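Skevach kitchen pack for the Prudeck sim: anyone paid for it?

toastmarshal
Seat license is $167 until the end of February. I have the base install and a humanoid with nothing to cook. Worth it?

Proketti
Bought it. Five kitchens, 95 props, and a setup guide that stops at page 2 and wishes you well. The collision meshes are good, though, and I got my pick and place tests running the same evening.

munro_fan
Disagree on the meshes. The free Munro set has fewer props but the drawers open. I pay $167, I want drawers.

Proketti
Who is storing things in drawers? My policy can't find the counter.

toastmarshal
Can one of you post what the robot sees? The store page is all beauty renders.

Proketti
Head view, default layout, hands where I left them:

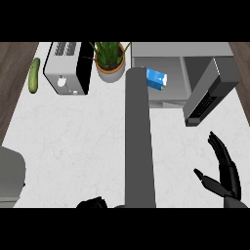

Marble counter kitchen from the Skevach pack, with toaster, cucumber, milk carton and microwave.

munro_fan
The milk is tilted.

Proketti
The milk is an advanced feature.

toastmarshal
Fine, the toaster sold me. Does the seat license cover a second machine?

Proketti
Page 3 would have told you. Email them.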